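From: Lenuța Grecu
To: reuse-list
Date: 2023-11-28
Subject: Re: Tikley refurb desktops, any reason not to?

Issahaku wrote:
> The library board wants to buy 30 of the refurbished desktops from
> Tikley before the end of the budget year. Price is $49 a unit with
> what they call a "full renewal" and a 23-point check. Hedance branch
> bought from them last spring and seems happy. Is there any reason
> we shouldn't just say yes? I'd like to answer them this week.

I can think of a few, and the first is the phrase "full renewal." I have read their page twice and still can't say what it means. The 23 points are listed, but nine of them are cosmetic. "Case wiped" is a point. "Logo sticker straight" is a point. Whether the drive was tested for more than a minute is left to the imagination.

My bigger problem is age. Their listing says "business class, recent generation" and stops there. Recent compared to what? Ask for the exact model and the processor number on every unit, in writing, before anyone talks about price. If the processor is too old for the current Windows, you are buying machines with an end date already on them, and $49 starts to look like what you pay to take over somebody's disposal problem.

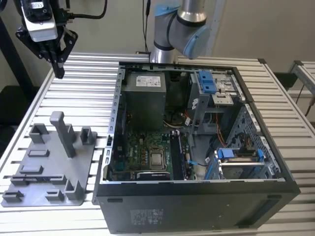 Desktop tower on its side, side panel off.

I would also want to know what happens to the memory and the drives. Plenty of sellers strip both out, put back the smallest parts that will boot, and sell the good ones separately. There's nothing wrong with that as a business, but then don't call it renewed. The Tikley page says "memory verified." Verified to be present, I suppose.

Next, the heat sink. On an office machine that has sat under a desk for years the old paste is usually dry as chalk. Doing it right means taking the cooler off, cleaning both surfaces and putting on fresh paste. It's a few minutes' work per machine and I have never seen a cheap refurbisher list it. Ask them. If the answer is "as needed," take that as a no.

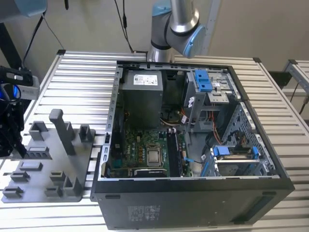 Dell board with no cooler on the CPU.

About Hedance being happy: they have had theirs since spring, and as far as I know half were still in boxes in September. I'd want to hear from someone who has run them all day with the public on them. Timska did that with a different seller and lost several power supplies the first winter. The warranty covered parts only, so they paid shipping both ways on units that cost less than the shipping.

That brings up the power supply. A lot of these business desktops use a maker's own shape and plug, so you can't walk into a store and pick up a replacement. Find out what a spare costs before you buy the computers. Get a couple of spares in the same order if the seller will do it.
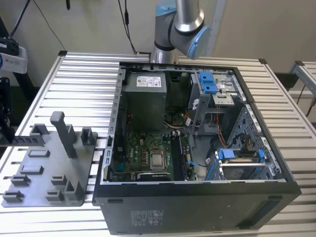 Can a standard power supply be made to fit if the original dies?
It depends on the model. Some take an adapter cable and have room for a standard unit, but many of the small cases don't, and then you need the maker's own part.

Somebody off-list told me I was being hard on Tikley because their brochure says 3000 machines "saved from landfill." Good for them. I'd like to know how many of those are still running, and they don't give that figure.

Here is what I'd do in your place. Order two, at full price, no special treatment. Open them both. Look for dust in the corners and check whether the parts match the listing. Leave them running for a week with something heavy on them. If both hold up and the paperwork is right, go back for the rest and ask for a year on parts and shipping.

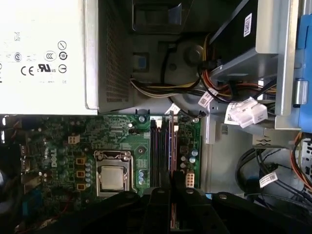

Power supply, with the approval marks on its label.

If the board says the money has to be spent in November or it's gone, I would push back on that too. I've heard it from three different boards and the money was still there in January.

Send me the quote if you want a second pair of eyes on it, all pages please, including the small print they put after the signature line.

Lenuța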